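3. Reporting Delay and the Recovery of Stolen Service Weapons

3.1 Data

The records used in this section come from the district property registers of Pludach and Pollora. Each register lists firearms reported lost or taken from serving officers, the station that made the report, the date of the report, and the date the weapon was returned to the armory, if it was. We merged the two registers by serial number and dropped entries where the serial number was missing or could not be read. This left 479 cases.

A case enters the data when a station files a loss form. The form has separate boxes for the time of the incident and the time of filing, and the gap between them is what we call reporting delay. In the Pollora register the incident time was often left blank before the form was changed in September of the second year. For those entries we used the time in the station's occurrence book, which was copied by hand by the second author, Teodor Nygård, during two visits to the records office.

We treat a weapon as recovered if it was physically returned to any police armory, whatever its condition. Weapons seen in a suspect's hands but not seized are counted as unrecovered. This differs from the rule in Tymoshchuk, where a confirmed sighting closes the file, and it makes our recovery rate lower than the one given there.

3.2 Coding of incidents

Incidents were sorted by type: robbery of an officer off duty, attack on a patrol, theft from a vehicle or home, and loss with no known offender. Two coders worked separately from the case summaries. Where they disagreed, Ramil Baluyot read the full file and made the decision. Most disagreements were over patrol attacks in which the weapon went missing in the confusion and may not have been taken by the attackers at all. We kept these in the patrol group – the response by the station was the same either way.

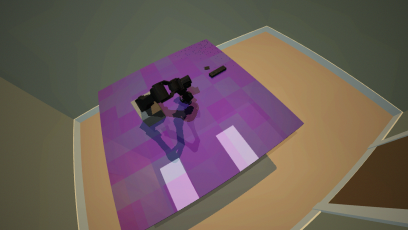 Figure 3.

Officers killed or badly hurt in the incident were marked with a separate code. We had expected the code to be a simple yes or no, but some files were opened while the officer was still in the hospital and were never updated. These cases carry their own value and are left out of any comparison that depends on the outcome for the officer.

3.3 Results

Delay was short when the officer was on patrol with others and long when he or she was alone. The median patrol case was filed within 2 hours. Thefts from homes took much longer, and several were filed only after a routine weapons check at the station. The gap remained when we looked at each district alone, though it was wider in Pollora, where rural posts share one radio channel.

Recovery followed the same pattern. Weapons reported on the day they were taken were recovered more often than those reported later, and after some 8 days the date of filing made little further difference. Late recoveries nearly always came from an arrest for another crime. Searches started by the loss form itself produced few weapons once the first days had passed.

Patrol attacks need to be read with care. They draw a large response, with roadblocks and officers brought in from other stations, and they are also the cases filed fastest. Our data cannot fully separate the effect of early filing from the effect of the larger search. We ran the comparison again without patrol attacks and the difference by delay became smaller but did not go away.

3.4 Comparison with earlier work

Jondetov studied a single city force and found no link between delay and recovery. That force had few home thefts, and nearly all of its reports were filed on the same day, so there was little delay to measure. When we limit our own data to same-day reports from the 3 largest stations, we also find no clear link. The registers for smaller posts are less complete, and the limits this places on the estimates are taken up in Section 5.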